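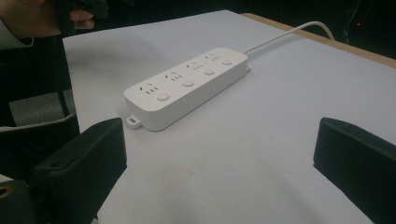 The four-switch power strip used in the button-pressing task, as viewed from the hand-held gripper.

The October round of the button-pressing study has been completed at the Zurasville laboratory, and the results are now ready to be set out for readers of this blog. The question was a narrow one. We wished to know whether a policy trained only on hand-held gripper recordings could learn to press one chosen switch on a power strip and leave its neighbors alone.

The training set holds 3,000 demonstrations, all collected with the same type of gripper and a camera fixed to it. Operators were asked to begin each recording from a different height and angle, with the strip turned to a new position on the table. Bushra Kazmi, who supervised the collection, also required that the fingers be closed before contact. Earlier recordings in which the switch was pressed with one open finger were removed, as they had produced sideways slips during the pilot.

The policy, which we call Lirkus, receives the camera view and the number of the target switch. It predicts a short series of motions, carries out the first part and then plans again. We compared planning intervals and kept the shortest, although it places a heavier load on the computer.

In 98 test trials on the robot arm, Lirkus pressed the wrong switch or missed entirely in 19. Most of these errors involved the switch farthest from the gripper at the start of the motion. It occupies few pixels at that stage, and the policy tended to settle on the one before it. Once committed, it seldom corrected itself – a weakness also present in our older Gajdoš baseline.

A white strip on a pale table offers little contrast, and uneven lighting may have added to the difficulty. The two causes have not yet been separated. A further set of recordings under 3 lighting conditions is planned, with the table covering left unchanged.

The trial logs will be placed in the Gikport archive after Ms. Kazmi has finished checking the switch labels. Requests for earlier access may be sent through the contact page.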